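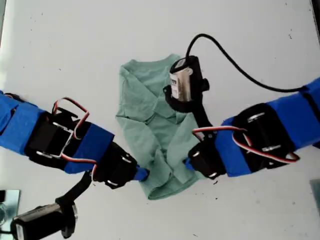

Home Diary Laundry Water Older entries Contact

Monday, August
Abla Tarawneh

Up early to get the first load through before the heat. The towels have been going stiff again and I want to settle whether the fault is in the water, the powder or the machine before I spend money on any of them.

Drew a jar of cold water from the kitchen tap and another from the bathroom. Added a few shavings of plain soap to each and shook them. The kitchen jar foamed and stayed foamed. The bathroom jar gave a thin gray scum with hardly any suds. The kitchen tap is on the softened line and the bathroom tap is not, so the softener is working. The laundry valve is supposed to be on the softened line too. I had never checked. Drew a third jar from the laundry valve and got suds, a little weaker than the kitchen.

That leaves the powder and the machine. The powder is Premis, the unscented one. The box gives one dose for soft water and a larger one for hard, and I have been using the larger dose out of habit from the old apartment. In soft water that is too much. Surplus powder does not rinse out well at the bottom of a full drum, and it dries in the loops of the towel. I think this is most of the problem.

The machine is the Linus top loader. On the towel setting it takes 49 liters for the wash fill. I read this off the Flenow meter on the laundry line, before and after, with everything else in the house shut off. The manual gives no figure. Fill temperature on "warm" was 38 Celsius at the drum, taken with the kitchen thermometer. That is warm enough for the powder to dissolve if it goes in first. I had been putting it in on top of the clothes, and I found a paste of it on the hem of a pillowcase, so that habit ends today as well.

Test procedure, written down so that I do it the same way next time:

Same four bath towels, no other items. Soft water dose, powder in before the towels. Warm wash. Stop the machine after the first rinse and take a glass of the water. Shake it. If suds stand on the surface, run the second rinse and sample again. Dry on the line, shade side, no dryer.

Results. After the first rinse there was a ring of suds around the glass. After the second it was clear. On the larger dose last week there were still suds after the second rinse, and I did not write down how many or how long they lasted, which makes the comparison poor. Repeat the larger dose once to have it on paper.

Line drying took until early afternoon. The towels came in softer than last week but not soft. Two were noticeably better than the other two. The better pair hung at the end of the line where the breeze comes past the shed. Moving air bends the loops while they dry and keeps them from setting flat. I should have swapped the positions halfway through. Another thing for the repeat.

T-shirts and cotton knits went in as a second load, cool wash, same dose. Knits hold less water than toweling and I have never had stiffness with them. Shape is the trouble there. Hung by the hem with pins they pull into points, and hung by the shoulders they get bumps. Tried them folded over the line at the armpit and that left a faint crease but no points.

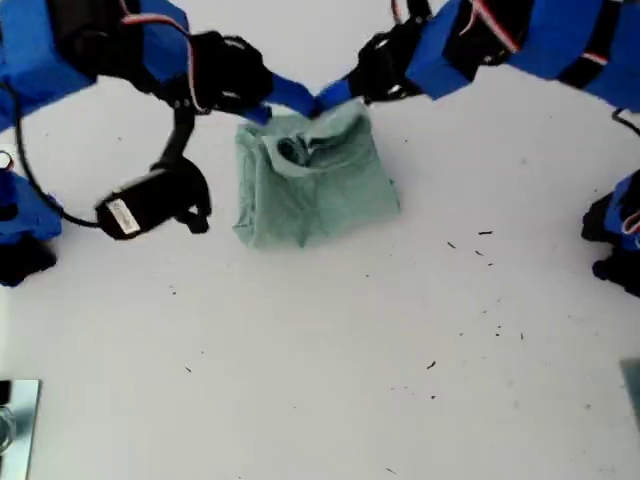

One reader of last week's entry wrote in to say that I should leave dosing alone and strip the towels first, with a hot soak and washing soda, because whatever built up over months will go on coming out for several washes and will spoil any test run on top of it. The same note said to skip the vinegar in the rinse, on the grounds that it does very little once the water is already soft.

I accept the first point. The suds in today's first rinse may well have been old powder. So the order for the next session is a hot soak of 15 minutes, drain, wash with no powder at all, and sample that water. If it foams, the towels were carrying residue before I started and today's numbers for suds mean little. Repeat with no powder until the sample is clear, then begin the dosing test again.

On vinegar I have no data. I used it through the spring and noticed nothing either way.

Asked at the Yeon hardware counter about a second valve, so that I could run the laundry on hard water for one load and compare directly. They have the part. It would mean shutting off the line and draining it, and I do not want to do that in this heat for the sake of one load. I can carry bathroom water over in buckets for a hand wash and learn nearly as much.

Meter reading noted on the inside of the cupboard door. Salt in the softener is low, top up before the next load. Also need a new lint screen, the frame has split at one corner.

Last updated: August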